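Gripper Trials FAQ

Questions about borrowing, comparing and returning hand-held grippers at the Zerkow test rooms. If your question is about full arms, most of it still applies, but read the section on controllers first.

What can I try out?

Two families of hand-held grippers, the Wasanow and the Pultolis, and one bench arm that accepts the fingers from either. We also keep several wrist cameras and two controllers. The Dhillon controller is the one most visitors ask for. The other is older and is kept mainly for people who already have code written for it.

Do I need to bring my own objects?

You can, and we suggest it if you have a particular job in mind. Otherwise use ours. The standard set is made up of ordinary things: bottles, cups, mugs, plates, spoons. We don't use machined test blocks for first trials. A gripper that does well on blocks can still do badly on a thin plastic bottle, and it is better to learn that before you order.

How long does a trial take?

A basic comparison takes a half day. Each gripper gets 30 pickups per object, and the same operator should do all of them. If you switch operators partway through, start that object over. People who have never held a gripper before should plan on 5 practice pickups per object that don't go on the sheet.

What is the difference between soft and rigid fingers?

Soft fingers bend around the object. They are forgiving if you come in at a slightly wrong angle, and they do well on cups and bottles. They are weaker on flat items, such as a spoon lying on a smooth surface, where you need a thin tip to get underneath. Rigid fingers are the other way around. You can mount a different type on each hand, but write down which one was on the left and which on the right.

Why do you test on stainless steel?

A lot of our visitors are planning for kitchens, labs or food service, and those places are full of it. It is also a hard surface for cameras. Glare moves when the operator moves, and clear plastic on polished metal gives very little contrast.
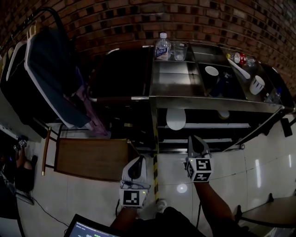
Tracking by marker cube holds up better under those conditions than tracking by the object's outline, as long as at least one face of the cube stays in view. Most lost tracking we see comes from the operator turning the wrist inward so that the forearm covers the cube. Keep your elbows out a little and the problem mostly goes away. If it doesn't, raise the camera before you change anything in the software.

Which camera position should I choose?

Head level is the default. It sees both hands and most of the work area, and it follows you when you step sideways. A wrist camera gives a closer look at the fingers but loses the wider view. For two-handed work, start at head level and add wrist cameras only if the first results show you need them.

Can I record at a fixed stand instead?

Yes. A fixed stand gives steadier video and is easier to calibrate. The drawback is that it won't see into compartments or onto lower shelves unless you place it carefully, and you will have to move it for each layout.

What should I know about the controllers?

The Dhillon controller reads both grippers at once and logs opening width and time on one clock. The older unit logs each hand separately, so you have to line up the two files afterward. In our last comparison, 29 of 30 runs on the Dhillon lined up with the video on the first try. The one that didn't had been started before the camera was ready.

Does finger wear matter?

Yes. Check the contact side of each finger before you start. Shiny patches or small tears mean the grip will slip sooner, and your numbers won't match anyone else's. Spare fingers are in the drawer under the bench and take 2 screws each.

Can I use the grippers with my own software?

The Wasanow exports plain text logs. The Pultolis needs a converter, and we can give you a copy. Neither one needs a network connection during a session.

When are the rooms open?

Weekdays, except Monday mornings, when we calibrate. The rooms are closed for part of December. Bookings for the bench arm fill up first.

What if I damage something?

Tell the desk and put the part in the red bin with a note saying what happened. We don't charge for fingers. Cameras and controllers are covered by the form you sign at check-in.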